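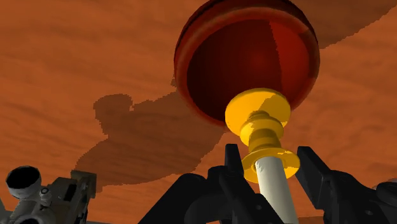

Is the Eletti sand tray worth buying for a small flat? It is, if you have a table you can leave it on, because it's heavy once filled and you won't want to move it twice.

I bought mine from the Vitport shop in November and it has been on the end of the sideboard ever since. The tray comes flat in the box with 20 screws and one sheet of instructions. Putting it together took me 25 minutes. The corners met properly apart from one, which needed the screw backing out and starting again.

The sand is sold separately, in bags. One bag doesn't fill it to the line. Two bags are too much, so I have half a bag in the cupboard under the stairs. It's fine sand and holds a raked line well. It also gets on the floor, whatever the leaflet says about the raised lip.

Two rakes are included. The wide one is good. The narrow one has prongs set too close together and drags the sand up into lumps, so I use an old fork. Petrică Ciobanu, who runs the Drevthorpe craft evenings, has the older Avram tray and his narrow rake is much better. The Avram is shallower, though, and you scrape the bottom if you press at all.

The felt pads underneath came off within a month. I glued them back on and they have stayed put.

Cleaning is a nuisance. Dust settles on top and has to be sieved out, and the sieve isn't in the box. A kitchen one does the job.

I would buy it again at the sale price. At full price I'd want a lid.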